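3.2 Recolha das demonstrações com a pinça de mão

Descrevemos nesta secção a forma como foram recolhidos os exemplos usados para treinar a política de manipulação. Fazemo-lo com algum vagar, porque a experiência nos ensinou que uma boa parte das diferenças entre trabalhos aparentemente semelhantes nasce precisamente aqui, em pequenas decisões de bancada que raramente chegam a ser escritas e que depois fazem muita falta a quem tenta repetir os resultados.

O conjunto, a que demos o nome de Graria, foi recolhido inteiramente com pinças de mão, sem teleoperação. A pessoa segura o corpo da pinça, aproxima-a do objeto, executa a tarefa como a faria naturalmente e afasta-se. Uma câmara solidária com a pinça regista tudo do ponto de vista dos dedos, que é também o ponto de vista que a política terá mais tarde, quando a mesma geometria de dedos for montada no braço. Tínhamos experimentado antes o comando à distância, no projeto Pondcombe, e guardamos dele boas recordações e muito poucas demonstrações: os operadores cansavam-se depressa e os movimentos saíam hesitantes, com pausas que o modelo aprendia fielmente a imitar.

A recolha principal começou em maio e deu origem a 1000 demonstrações, das quais 725 foram aproveitadas para treino depois da revisão descrita na secção 3.4. As restantes foram postas de lado por motivos variados – perda de seguimento da pose, objeto fora do campo de visão durante demasiado tempo, ou simples engano na tarefa pedida – mas conservámo-las, devidamente marcadas, para quem queira estudar os casos falhados.

Entre os objetos escolhidos, as extensões elétricas com várias tomadas deram-nos particular trabalho e, confessamos, particular gosto. São objetos compridos e rígidos, presos a um cabo flexível que nem sempre acompanha o movimento, e a face superior repete o mesmo motivo de tomada e botão ao longo de todo o comprimento. Para um modelo que dependa apenas da aparência local, uma tomada é quase igual à seguinte; a orientação do conjunto tem de ser lida nas extremidades, em especial naquela de onde sai o cabo. A isto junta-se o baixo contraste de uma extensão branca sobre um tampo claro, combinação que mantivemos de propósito. A Figura 4 mostra dois pontos de vista obtidos nesta parte da recolha.

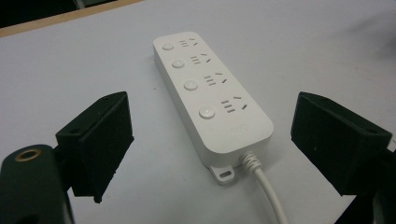
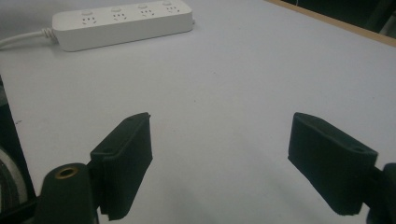 Figura 4. Extensão elétrica branca de quatro tomadas sobre o tampo claro, vista a partir da pinça de mão, com os dedos abertos. Na primeira imagem a extensão fica entre os dois dedos; na segunda está mais afastada, com tampo livre entre ela e a pinça.

Vale a pena reparar em quanto muda o problema de uma vista para a outra, embora o objeto e a mesa sejam os mesmos. Com a extensão entre os dedos, o cabo vem na direção da pinça e a decisão que importa é a de alinhar e fechar. Com ela mais longe, atravessada em cima e à esquerda, é preciso primeiro decidir por onde chegar, e o cabo sai pelo lado esquerdo. Nas primeiras versões do protocolo pedíamos aos operadores que começassem sempre com o objeto mais ou menos centrado, o que tornava a recolha muito cómoda e o modelo muito frágil. Passámos então a variar a posição e a rotação iniciais de cada demonstração, sorteadas antes de se pegar na pinça, e a pedir que a aproximação fosse feita sem correções artificiais, à velocidade que cada um achasse confortável.

Também a abertura dos dedos mereceu alguma discussão entre nós. Optámos por iniciar todas as demonstrações com a pinça aberta, de modo que o instante de fecho ficasse nítido no sinal de abertura e pudesse servir de referência para segmentar a trajetória em 2 fases, aproximação e preensão. A segmentação foi feita de forma automática com a ferramenta Bilow e depois conferida à mão. Encontrámos 53 demonstrações em que o fecho detetado não correspondia ao verdadeiro, quase sempre por o operador ter apertado ligeiramente a pinça durante o percurso, e corrigimo-las uma a uma.

Por fim, uma palavra sobre o fundo. Não tapámos as zonas escuras para lá da borda da mesa nem recortámos as imagens para as esconder, e as partes da própria pinça que entram no campo de visão ficaram igualmente sem máscara. Chegámos a treinar uma variante com os dedos mascarados, seguindo o procedimento que usávamos na bancada Verhoeven, mas o modelo perdia a noção da distância entre dedo e objeto nos últimos centímetros, e abandonámos a ideia. Os resultados dessa comparação encontram-se na secção 5.1, juntamente com os das restantes variantes.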